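Projekte > Tisch und Küche > Bosgate > README

Bosgate: Teller und Brett, Datenblatt zur Sammlung

13. Juli 2018, von Leidy Ccori
12 Kommentare · 31 Mal geteilt

Endlich ist sie da, die erste vollständige Fassung von Bosgate! In der Sammlung geht es um eine ganz alltägliche Sache: Wie stehen Teller und Bretter auf einem Tisch, und wie kommen sie dorthin?

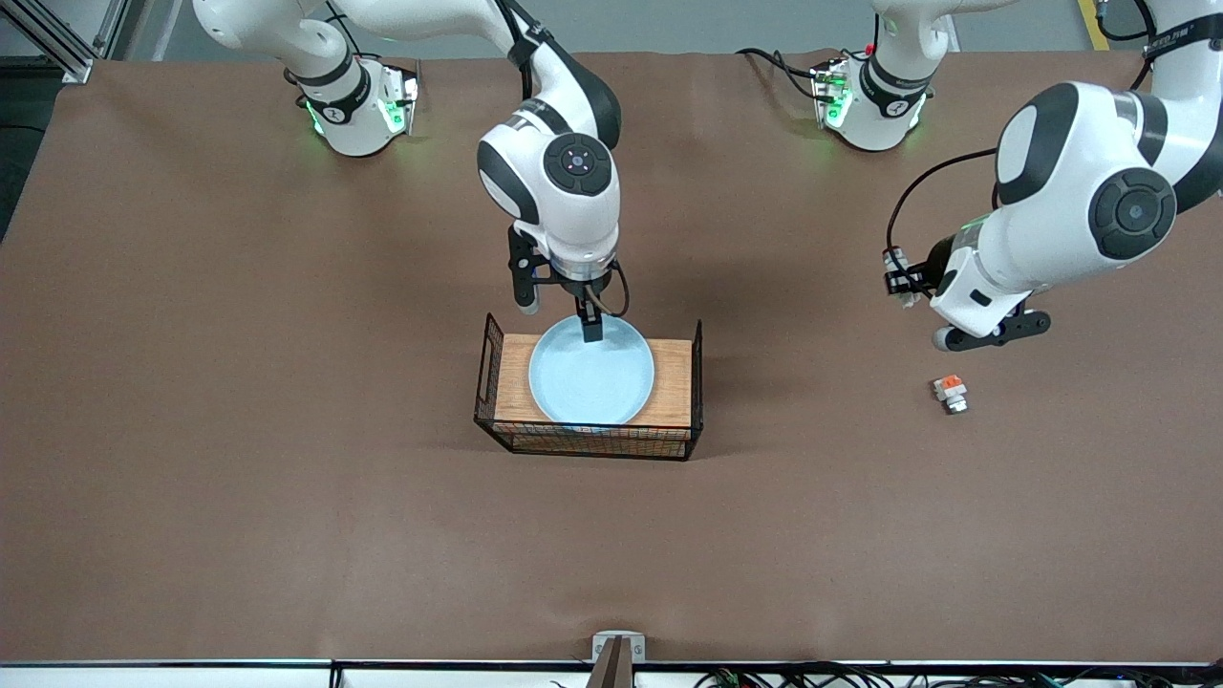 Angefangen haben wir im Mai mit einem Stapel Geschirr und viel zu vielen Ideen. Ulises Sánchez wollte komplette Gedecke mit Besteck und Gläsern, ich wollte klein bleiben. Geworden sind es Teller und Bretter, und ich bin immer wieder begeistert, wie viel schon darin steckt (ein Teller halb über der Brettkante ist eine völlig andere Aufgabe als derselbe Teller in der Mitte!).

Inhalt

Die Sammlung umfasst 154 Anordnungen und 2.000 Aufnahmen. Zu jeder Anordnung gehört eine kurze Notiz in ganzen Sätzen, etwa »Teller auf dem Brett, hinterer Rand bündig« oder »Brett leer, Teller links daneben«. Die Notizen sind auf Deutsch. 98 davon hat Ulises auch ins Spanische übertragen, die übrigen folgen, sobald er dazu kommt.

Aufgeteilt ist alles in 3 Ordner:

nasby: flache Teller, mit und ohne Brett
prinari: tiefe Teller und Schalen
eberhard: Gestapeltes und alles, was schief steht

Der Ordner eberhard ist mein Liebling. Wer einmal versucht hat, einen Suppenteller auf einem zu kleinen Brett abzustellen, wird sich dort sofort zu Hause fühlen.

Felder in der Tabelle

anordnung: laufende Nummer
geschirr: flach, tief, Schale, gemischt
brett: ja oder nein
lage: mittig, Rand, überstehend, daneben
notiz: der Satz zur Anordnung
notiz_es: spanische Fassung, kann leer sein

»Überstehend« heißt bei uns, dass ein Teil des Tellers keinen Kontakt mehr zum Brett hat. Tellerränder, die bloß breit ausladen, zählen als mittig. Darüber haben wir lange diskutiert, und in den ersten Notizen von nasby ist die Unterscheidung noch nicht sauber durchgehalten. Bitte melden, wenn euch etwas auffällt!

Wofür sich das eignet

Zum Üben von Lagebeschreibungen, zum Vergleichen von Formulierungen, für alles rund ums Decken und Abräumen. Ich freue mich besonders über Leute, die mit der Sprache arbeiten: »auf«, »an«, »neben« und »über« sind bei Tellern erstaunlich unscharf.

Bekannte Lücken

Besteck fehlt ganz, Gläser auch. Essen kommt nicht vor. Sehr kleine Teller (Untertassen und Ähnliches) sind in prinari einsortiert, obwohl sie eigentlich flach sind. Das ändern wir in der nächsten Fassung, die Nummern der Anordnungen bleiben dabei gleich.

Mitmachen

Korrekturen an den Notizen bitte als einzelne Zeilen mit der Nummer der Anordnung schicken, neue Vorschläge gern formlos. Spanisches geht direkt an Ulises, alles andere landet bei mir.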